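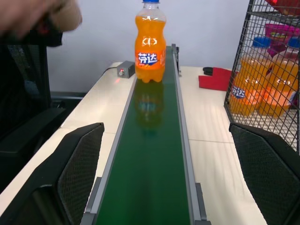

3. Materials and Procedure

3.1 Bottles

All of the work described in this section used one kind of load: small plastic bottles of orange soda with blue screw caps, bought sealed and kept sealed for the whole study. We chose a bottle with a ribbed, curved body on purpose. In an earlier round of tests at Grellach, straight-sided bottles were too easy to handle, and the differences between packers were small. A curved body gives the hand several places to hold, and packers do not agree on which is best.

The bottles were full. A partly filled bottle moves differently when it is set down, and mixing fill levels would have added a factor we were not prepared to study. Bottles that had been dropped were taken out of use for the rest of the day, whether or not they showed damage. Labels that had started to peel were left alone unless the loose end could catch on the basket wire, in which case the bottle was replaced.

3.2 Table and belt

The bench was a white table placed against a plain white wall. A short belt conveyor with a green surface and gray metal side rails ran over the table toward the wall. Speed was set by the knob on a small gray control box kept on the table beside the belt. We used 2 speeds, called slow and normal below, and marked both positions in the session notes. The speed was never changed during a session.

The belt surface is smooth and has a gloss. Before the main study we were concerned that bottles would slide when the belt started, so Lộc Cù ran a short check in January with single bottles standing at different points along the belt. Tipping at start-up was rare, and when it did happen the bottle had been set down off center, with its base partly on a rail. After that check, bottles were always loaded between the rails with the full base on the belt.

The belt was wiped with a dry cloth between sessions. We did not use a cleaning spray, which left a film that made the first few bottles behave differently from the rest.

3.3 Basket

Bottles were packed into an open basket made of thin black metal wire. The wire forms a square grid on the floor of the basket as well as on its sides. We had 5 of these baskets, all from the same Flolaveck order, and rotated them so that no packer used the same one in two sessions in a row.

The grid floor matters more than we expected when we planned the study. On a flat surface, a bottle that is lowered slightly tilted will settle by itself once it is let go. On a wire floor, the edge of the base can come down in an opening and the bottle stays leaning. The packer then has to lift it again or push it straight from the top. We recorded both of these as corrections.

The height of the sides also affects the work. A low side lets the packer bring a bottle in at an angle with very little lift. A taller side has to be cleared from above, but it gives the bottle something to stand against. Most packers took advantage of this and filled the places along the taller wall first, then worked back toward themselves.
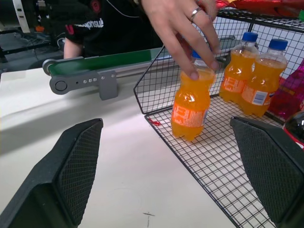

Figure 2. Orange soda bottles standing in the wire basket, with a hand gripping the front bottle around the neck.

3.4 Packers and sessions

There were 7 packers. Two of them, Châu Bùi and Dong-geon Jeon, had done similar work before at the Tôn stockroom. The others had no experience with packing beyond what people do at home. All of them could work with either hand, and we asked them to choose one and stay with it for the session. One packer changed hands partway through her second session and that session was dropped.

The instructions were kept short. Packers were told to move each bottle from the belt to the basket, to leave it standing upright, and to start again with the next one. They were not told where to hold the bottle, where in the basket to begin, or how close together to place the bottles. They were told that speed did not matter - although several of them sped up anyway once they were used to the task.

A session ended when the set had been packed and then unpacked again. Unpacking was recorded separately and is covered in Section 5. In total we recorded 3,000 transfers, counting a move from belt to basket and a move from basket to belt as one transfer each.

3.5 What was recorded

For each transfer, two coders working apart noted three things: the hold, the position in the basket, and any correction. The hold was coded as neck, shoulder, or body. A neck hold has the fingers around the narrow part under the cap, and it often covers part or all of the cap. A shoulder hold is lower, where the bottle begins to widen. A body hold is anywhere on the label or below it. When the hold changed during the move, we coded the hold at the moment the bottle was released and added a note.

Position was coded as wall, corner, or open floor. A bottle was coded as wall if it was touching the wire side or was close enough that a finger could not pass between the two. Corner was used only when this was true of two sides at once.

Corrections were split into lifts and pushes. In a lift, the base leaves the wire and comes down again. In a push, the bottle is straightened or moved sideways with the base still in contact. Short taps on the cap were not counted, following the practice suggested by Uyên Ngô in the coding guide. Hằng Trịnh settled the cases where the two coders disagreed. Most of these were about the line between neck and shoulder, which is hard to judge when the back of the hand is toward the viewer.

3.6 Changes made during the study

The procedure was changed once. Up to Wednesday, February 28, 2018, the basket was allowed to sit anywhere on the table within reach. Some packers turned it so that the low side faced them and some did not, and a few moved it in the middle of a session. From that date on, we marked the basket position on the table with removable tape and asked packers not to turn it. Sessions from before and after the change are reported separately in Table 4.

We also stopped using the Ludodon bench timer, which beeped at the end of each set. Packers had begun to hurry the last bottle when they thought the sound was coming, and corrections on that bottle were higher than on the others. The transfers affected are marked in the data and are left out of the comparison of holds in Section 4.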